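Crumbs in the bottom of the snack tray - how do you keep a tray on the table without ants?
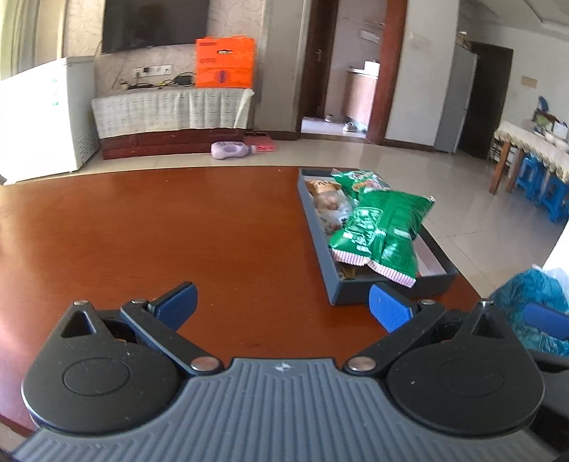

We keep a tray of packaged snacks out on the dining table so people can help themselves. Chips, cookies, whatever came home from the store. By the end of the week there are crumbs in the bottom, and since we moved to Gostthorpe we get the tiny black ants. They come in along the tile grout, up a table leg and straight to the tray.

I don't want to move everything into the kitchen cupboards because then it gets forgotten and goes stale. The table is polished wood, so I'm also nervous about spraying anything near it. Is there a way to keep the tray where it is? Do I need a different kind of tray, or one with a lid?

Posted by tilefloor_68

Ajith Pillai
Keep the tray, but change what goes in it. Sealed bags can sit there as long as you like. Once a bag is opened it goes in a jar or a clip-top box, and the box can go back on the tray. A folded-over bag lets crumbs out every time someone picks it up.

Line the bottom with a sheet of parchment paper cut to fit. Every couple of days lift everything out, fold the paper up with the crumbs inside and throw it away. Wash the tray with dish soap and dry it before you put it back, corners included.

For the trail, wipe the tiles with soapy water from the table leg back to wherever they are coming in. Then find the gap and seal it. Ours was behind a baseboard and took one tube of caulk. On the table top I would only use a damp cloth and then a dry one. Vinegar can dull some finishes, so try it underneath first if you want to use it.

Check any shopping bags you leave beside the table too. I once spent a week blaming the snacks and it was a split bag of sugar.

matstead_mo
Bait stations, the little gel ones. Put them on the floor by the wall and not on the table. Give it 9 days. Don't spray at the same time or they won't take the bait.

Skerville Jen
just put it all in the fridge, ants can't get in there

Comments (3)

tilefloor_68: Thank you Ajith, I did the parchment this morning. Found half a cracker stuck in a corner.

kandasamy_r: Fridge makes cookies go soft unless they're in a tight box. I'd skip that one.

matstead_mo: Keep the bait away from pets - read the label.

1,563 views · 300 found this helpful · Share

This site uses cookies to remember your settings. Accept | Manage choices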